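Right, new table covering is finally down and I have opinions. Long thread, get a brew.

For anyone who missed November: the old top was a disgrace. Glue, tea rings, a burn from when I put a hot pan straight on it (I know, I know). I sanded one corner, got bored, and decided covering the whole thing up was the grown-up solution.

I went round and round on colours. My heart said dark green. My sister said dark green would show every crumb and biscuit flake in the county, and she was right, which was annoying.

Then I went into Farkas for picture hooks and came out with a roll of patterned white instead. No picture hooks. Still no picture hooks.

It's white with thin grey branches all over it, little leaves, and tiny dark red flowers. I'd normally run a mile from florals but this one is so light you hardly clock it as flowery until you sit down.

Measuring. The table is 154 cm the long way and I bought 200 cm so I'd have some to tuck under. Do this! I nearly went for the exact length and I'd have been in tears.

Ironing it from the back on low got rid of the fold lines. I put a tea towel in between and kept moving. Took me two episodes of a thing I wasn't really following.

Branches are a pain to line up, by the way. With stripes you know where you are. With branches you stand there with your head on one side going is that wonky or is it a twig – and it was a twig, most of the time.

Anyway, it's down, and I've started letting things back on to it a bit at a time. The dark grey mug got in first, back left corner by the wall.

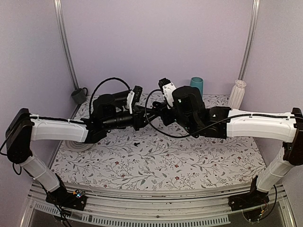 Maricruz Valdovinos wants to know if I've lost my mind putting white under a mug, and says hers went beige inside a month and she ended up turning it over and using the other side.

Maricruz, I did think about it! The pattern is busy enough that I reckon a small splash will pass for a leaf. A big splash I'll have to deal with like an adult.

The other side of mine is plain, so turning it over is my emergency plan. Thank you for that, I wouldn't have thought of it.

A few of you asked what's holding it. Double-sided tape along the underside and nothing else. I tried clips first and kept catching my sleeve on them.

If you use tape, wipe the underside down beforehand. Mine had years of dust on it and the first strip just peeled off and stuck to my sock.

Cleaning so far: damp cloth, tiny bit of washing-up liquid, dab, don't rub. I did a test on the offcut with cold tea and left it overnight. Came up nearly all the way. There's a faint edge if you go looking for it.

The offcut is going to be a drawer liner, I think. Or I'll put it in the cupboard with all the other offcuts and find it in three years.

Lingyun Zhong, yes, there was a darker version on the shelf, same branches on navy. I nearly phoned you from the shop.

Next job is the wall behind, which has had the same scuff on it for as long as I've lived here. Tester pots are on the windowsill. Also I do still need those picture hooks.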